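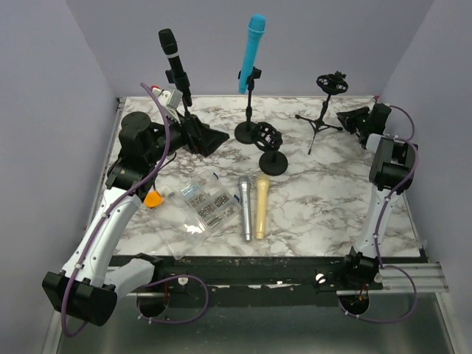

Mahtab Rahimi thinks the audio feedback should go to students as one clip per paragraph, and that a single long recording per essay won't get played to the end. She left that on the shared page last night. I had planned on one recording each. Going to try hers with the second group and keep the first group as it is, so we have something to compare.

May 21, 2024

Audio comments trial, grade 8 writing, Storton site.

Did first group this morning. Recorded straight into Cliltach from the laptop. Each clip gets its own link and the link gets pasted into the margin of the student's draft. Works, but the link text is long and pushes the margin column wide. Shortened them by hand. Ask Tarek if there is a setting.

Length: I kept going over. The plan said keep it under two minutes and I was past that on most of them. Writing down three words before hitting record helped. One thing done well, one thing to fix, one question for the student. When I skipped the note I rambled and repeated myself.

Storage: the class folder shows 1,093 MB used after the first group. Before I started it was close to empty. The sound files are being saved uncompressed. Switched the export to the smaller format for group 2. Old ones still need converting, not done yet.

Headphones: 4 pairs in the cart don't work on the newer laptops (wrong plug). Put them in the drawer with a label. Students shared in the meantime, which is bad for this because the comments are meant to be private. No sharing next time, send them to the library machines instead.

Sasaki reader: tried it as the way in for students who can't open Cliltach at home. Links open, playback starts, but you can't pause on a phone. It only stops. Then it starts over from the beginning. Another point for short clips.

Transcripts: Ayane Kobori wants a typed version under every clip. Agreed. Auto transcript gets most of it but drops student names and turns "thesis" into "this is" nearly every time. Need to read each one before it goes out. That eats most of the time I was saving by talking.

Student reactions, from the exit slips: mostly fine with it. Several said it was easier to tell I wasn't mad. A couple would still like it written down so they can tick things off. One asked if they could record a reply. Didn't think of that. Cliltach has a reply button but it is turned off for student accounts, and Toshio Hamada would have to turn it on from his end. Emailed him.

Group 2 setup:
- clips per paragraph, Mahtab's way
- small export format
- notes first, then record
- transcript checked before the link is pasted
- drafts in the Prurnari folder, not in email

Daichi Ikeda has the rubric codes. If each clip is named with the code (ORG, EVID, CONV) students can find the one they want without opening them all. Get the current list from him, mine is from September and he has changed two since.

Left off at the transcripts for the first group. Five still to check. Laptop charger is in the top drawer.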